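About Stallolov

Who we are
Stallolov tests household and workshop machines for people who are thinking of paying for one. We don't build them, sell them or take a cut from anyone who does. Euan Shearer started the firm after a trade show where he watched the same towel being folded all afternoon and couldn't get a straight answer about what happened with a second towel.

What we do
Clients send us a claim and we try it out. Can the thing clear a table, sort a parts bin, put away a wash? We run each chore 43 times, in ordinary rooms, and write down every occasion when a person had to step in. Halina Michalski runs the home trials. Cleiton Prado does the shop floor, where the picture is brighter: boxes of one size, moved from one known place to another, are a job a machine can hold down. Mixed boxes are still a struggle.

Our view so far
We get asked at least once a week whether the housework is sorted yet. No. We would like it to be, and Beathag Tennant, who writes our reports, has a standing offer to hand over her ironing. A short film of one good attempt tells you very little, and we don't accept films as evidence.

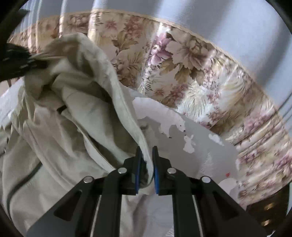 Laundry is where we are hardest to please. Plates keep their shape when you pick them up and clothes don't, so every garment has to be worked out afresh each time it is put down. Closing two padded fingers on the fold of a smooth beige garment is the easy bit. Then you have to know which part of it you've got hold of, with the rest lying bunched up beside a flowery cover, and that is where our score sheets begin to fill. Of the 10 clothing claims sent to us so far, we have passed none without conditions.

Working with us
Wilma Rutherford answers enquiries and will tell you quickly if we're the wrong people. Reports go to the client in full, bad news included. The office is closed on Thursday afternoons and for the whole of August.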